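Speaker notes: Can a machine do the chores yet?
Brustville Public Library, evening talk series, 2021-11-26
Speaker: Maeve Mac Suibhne

Opening (keep it short)

Thank Conall Heffernan for the invitation and for getting the projector to work. Say who I am: fourteen years fixing and installing equipment in commercial laundries, the last few of them looking at whether robot arms can take over any of the handwork. I don't sell robots.

Ask for a show of hands. Who has a robot vacuum? Who has a dishwasher? Most people won't think of the dishwasher as a robot. Come back to that near the end.

Then give the answer up front, so people who have to leave early get it. Some chores, yes, for years now. Folding clothes out of a basket, at the speed and price a household would accept, no. Shop-floor chores fall in between, and it depends on how much of the mess you can take away before the machine starts.

What makes a chore hard

A hard chore for a person is usually heavy, hot or boring. None of that bothers a machine. What bothers a machine is not knowing where things are or what shape they will be in a second later.

Use the box and the shirt. A cardboard box has six sides. If the arm knows where one corner is, it can work out the rest. A T-shirt has a neck, two sleeves, a hem and a front and back, and all of them can be anywhere. Pull on one part and the others move. Pick it up by the wrong place and you have to start over.

Hold up the T-shirt from my bag. Drop it on the table. Ask somebody in the front row to point to the left sleeve. Give them time. They will get it, but they'll probably want to touch it first, and that's the point to make. People feel for the edge of a cloth as much as they look for it. Most arms sold today have very little feeling in the fingers.

Next slide. Leave it up while I talk.

Dark shirt on a white table, two arms. The jaw at the upper left has a corner of the cloth and has lifted a bit of it. The fingers at the bottom are just over a narrow gap where a little fold sticks up. Point to the neckline seam, then to the stitched hem on the right. Say that the folded part there is likely a sleeve, and that I'm saying "likely" after looking at the picture for a long time with good eyes and a lifetime of wearing shirts. The machine has to decide too, and then act on it.

Also point out how little the color gives you. Dark cloth lying on dark cloth. The outside edge against the white is easy to find. The edges inside the pile are mostly shadow.
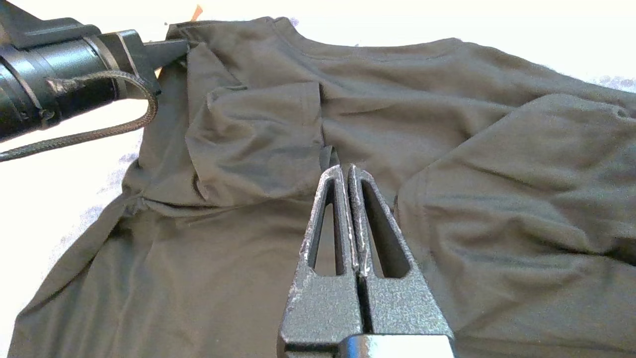 What we tried at Vernberg

Background: Vernberg is a commercial laundry with mixed work, mostly restaurant linen and some uniforms. In March they let us set up a bench next to the manual folding line. Vollia was our name for the bench, arms and software together. Some people in the audience may have heard the name and thought it was a company.

The job was one T-shirt at a time, placed on the table by a person, folded by two arms, moved to a stack. We ran it over seven working days. Total attempts: 1,037. Don't round it, people ask.

How it went, in words:

Flat shirts, laid out face down with the sleeves spread, went well. The arms were slow but steady, and the stack was neat enough to ship.

Shirts dropped on the table in a heap were another matter. Most of the time went into getting the shirt flat. The folding itself was a small part of the cycle. The arms would pick up two layers when they wanted one, or take hold of a sleeve and treat it as a shoulder.

Wet shirts we gave up on after the first morning. They stick to themselves.

The line workers beat it easily. Ní Bhriain, the shift lead, could snap a shirt out flat in one move. We never got close to that move. It uses speed and the weight of the cloth, and we were running the arms slowly so that people could stand near them.

If asked about cost: the bench cost far more than the work it replaced. I won't give a figure because much of the equipment was on loan.

Chores that work now

Go through these quickly. Everyone knows the first two.

Vacuuming. Works on flat floors with the cords picked up. Somebody still picks up the cords.

Mowing. Works if the lawn has a marked edge.

Moving carts and pallets in a warehouse. Works well where the floor is clear and the routes don't change.

Feeding flat sheets into an ironer. Laundries have had machines for this for a long time. The sheet is clipped at two corners by a person or a feeder and the machine spreads it. It handles only that one shape, and handles it all day.

Chores that don't work yet

Folding mixed laundry from a basket.

Clearing a table after dinner. Glasses, soft food, paper napkins, a knife under a plate.

Making a bed with somebody's things on it.

Sorting a bin of returned parts at a shop counter. I was asked to look at one of these. A clerk does it by picking each part up and turning it over. Getting an arm to pick the part up was possible. Getting it to turn the part over and notice a stripped thread was not.

Back to the dishwasher

The dishwasher doesn't wash dishes the way a person does. No hands, no sponge. It works because we agreed to load the rack ourselves, and because plate makers and rack makers ended up with sizes that fit each other.

My guess is that laundry goes the same way before it goes the way of the two arms. Uniform services could sew a tag or a stiff tab at the shoulders, so the machine has something to find. A customer who rents the shirts won't mind. Households are harder, as people buy whatever shirts they like.

What to watch for in the next few years

Better touch in the fingers. If I had money to put in, I'd put it there.

Videos. When you see a folding video, check the speed (look in the corner for a small note that says it has been sped up), check how the shirt was lying at the start, and ask how many tries were filmed.

Questions

Likely ones: Will it take jobs? At Vernberg the folding line was short of people the whole time we were there. I can speak for that site only. Is it safe at home? Slow arms are fairly safe and slow arms are no use for laundry, so that one is open. When can I buy one? I don't know, and I wouldn't put down a deposit.

Stop at seven questions or when Conall waves. Put the shirt back in the bag. Chairs get stacked along the window side.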